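Ticket: Island transfer missing from confirmed wedding group booking
Status: Waiting for supplier
Opened by: Ekow Aidoo
Date opened: September 9, 2025

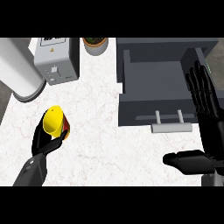

Hello support team,

I am writing again about our group booking for a beach wedding in Purov. The hotel part is correct, but the boat transfer from Ristenis harbor is not in the itinerary. We paid for 12 guests and the receipt shows the transfer as a separate line.

What I have tried already:

Logged out and logged in again. The same itinerary is shown.
Opened the booking on my phone and on my wife's laptop. No difference.
Downloaded the PDF voucher. It has the hotel and the dinner, no boat.
Called Hakala Ferries. They were very polite, but they find no reservation under my name or under the booking number.

Please note that three of the guests arrive one day later, so they need a different boat. I wrote this in the comment field when I booked. I do not know if this comment was the cause of the problem.

The wedding is in October and my guests are asking me what time they must be at the harbor.

Reply from Rokham Travel, group desk

Dear Mr. Aidoo,

Thank you for the clear list. We checked the order and the payment is complete. The transfer request was sent to the ferry company, but it came back with the error "mixed travel dates". Our system should send you an email in such a case, and it did not. We are sorry for this.

We have now divided the transfer in two reservations, one for the main group and one for the three late guests. The ferry office must confirm both by hand. Usually this takes 2 working days. Please do not book the boat again on your side – a second booking can block the first one.

Reply from Ekow Aidoo

Thank you, I will not book again. Today I can see the first reservation in the itinerary, with departure time. The second one still says "pending". Also, one guest is bringing the dress in a long box. Is it counted as normal luggage?

Reply from Rokham Travel, group desk

The box is accepted if one person can carry it on board. I added a note for the crew. For the second reservation I have sent a reminder to the ferry office, and the ticket stays open until it is confirmed.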